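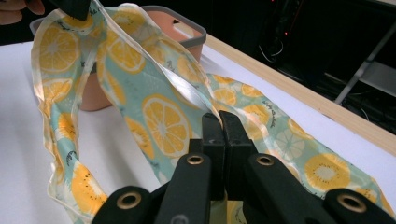
I've come to the view that "dry clean only" is mostly a label makers sew in to cover themselves, and I'd like someone to talk me out of it or back me up. I sorted out my wardrobe at the weekend and totted up what I've handed over to the cleaner on the high street over the past couple of years. It came to £182, and nearly all of it was for things that weigh less than a tea towel. Take the lemon-slice scarf, the see-through mint one. It's a thin bit of printed cloth with no lining, no padding and no shape to lose. What exactly is the machine at the cleaner's doing for it that a bowl and a drop of something mild couldn't? The label says dry clean only and doesn't say what it's made of, which makes me trust the label even less. Has anyone here ignored these and lived to regret it?

Posted by marrowfat_p in Laundry and Mending
432 views | 2 shares | Reading time: 5 minutes

tansy_and_twine wrote:

Mostly back you up. I've hand washed "dry clean only" blouses, skirts and one very cheap jumper for years. Cool water, don't wring, roll in a towel, dry flat. I've lost one thing and that was my own fault for leaving it on a radiator.

The bit I'd be wary of is the print. Colour is what goes wrong with scarves, far more than shape. Wet a corner with a cotton bud, press it on white kitchen roll and see what comes off.

Brack3t wrote:

The label isn't a con, it's somebody's job. I did four years in the office of a firm that brought in women's tops and accessories. The care instruction came from whoever had tested the cloth, or, if nobody had tested the cloth, from whoever was most frightened of returns. You put the strictest symbol on and went to lunch.

So yes, a good few of them are overcautious. The trouble is that you at home can't tell which. Same symbol, same little white tag.

marrowfat_p wrote:

Brack3t, that sounds like a con to me, with a lunch in it.

If the label doesn't tell me whether they tested it, the label tells me nothing, and I've been paying on the strength of it.

LurdesMota wrote:

I do alterations and I see what comes in afterwards, so a bit of caution from this side. Viscose is the one that catches people. It feels lovely, it goes weak as paper when it's wet, and if you lift it out of the bowl by one end you can pull it out of true. Jackets with anything glued inside, don't even think about it. Pleats, no, unless they're polyester and properly set.

A plain scarf in polyester will outlive all of us. A plain scarf in silk will usually take a hand wash but may come out a bit duller. If you don't know which you've got, pull a thread from the hem and do a burn test over the sink. Polyester melts to a hard bead. Silk smells of burnt hair and crumbles. Viscose goes up like paper.

Lurdes Mota

marrowfat_p wrote:

Thank you, that's the most useful thing anyone's told me on the subject, the cleaner included. I asked him once what mine was made of and he said "delicate".

oldgoosefair wrote:

Has anyone used Olevix? My sister-in-law swears by it. It's a wash for silks and fine things, comes in a squat bottle with a measuring cap. She does all her scarves in it and says she hasn't been near a cleaner's for ages.

Brack3t wrote:

I've used it. It smells nice. I then did the next lot with a teaspoon of baby shampoo and couldn't tell the two piles apart. I'm sure there's something in it, I just don't know what.

oldgoosefair wrote:

It does say on the bottle that it "feeds the fibre".

marrowfat_p wrote:

Feeds it what? The fibre's dead. It's cloth. This is what I mean, first they frighten you off water with the label and then they sell you special stuff to put in the water.

Sveva_DL wrote:

I'm going to disagree with most of this thread. I had a silk square from Guerra, a present, dark red border on cream. I did everything people say here. Cool water, gentle soap, no rubbing, tested a corner first and the corner was fine. The red ran into the cream all along one side within a minute. Nothing got it out. I took it to a cleaner afterwards and she told me she'd have done it dry and it would have been all right.

You may say she would say that. But I had the scarf in my hand and it was spoiled, so I'm inclined to believe her. Spending a few pounds on something you love is not being conned.

Sveva De Luca

tansy_and_twine wrote:

Sorry about your scarf, Sveva. Did you leave the test corner damp for a while, or just dab it? A quick dab can miss it. I give it a good ten minutes under a weight.

Sveva_DL wrote:

I dabbed. No one said ten minutes. Everyone says "test a corner" as if that were the whole instruction.

marrowfat_p wrote:

Fair point, and I'd be cross as well. I'd still like to know how she could be so sure it would have been all right dry. She never got to try it, and plenty of dyes will shift in solvent too, as I understand it. I had a belt come back from the cleaner's two shades lighter than the dress it belonged to, and the ticket said "at owner's risk". I was paying them and it was still my risk.

LurdesMota wrote:

Both of you are right there. Some dyes move in water, some in solvent, and pale grounds with strong colours next to them are the ones I'd be nervous of either way. With marrowfat's I'd test one of the yellow bits, since it's the yellow going into the green you'd mind.

PeteTheSteam wrote:

Get a steamer. I've a Trillik, had it since last November, and half of what I used to send off only needed airing. Most clothes that go to the cleaner's aren't dirty, they just smell of the pub.

Brack3t wrote:

How's a steamer going to shift make-up off a scarf, Pete?

PeteTheSteam wrote:

I don't wear much make-up.

oldgoosefair wrote:

The Tustero one is better than the Trillik, the Trillik spits.

PeteTheSteam wrote:

Mine spits if you overfill it. Don't overfill it.

marrowfat_p wrote:

Before this turns into a steamer thread. I'm going to snip a thread on Saturday and do Lurdes's burn test, then a corner test on the yellow, under a weight, for the full ten minutes. If nothing comes off, it goes in the bowl with baby shampoo and I'll post what happens, good or bad. The lined coat can carry on going to the cleaner's. I'm suspicious, I'm not daft.

Sveva_DL wrote:

Please do post if it's bad. People only ever come back to say it went well.

Report a post | Contact the moderators | Back to top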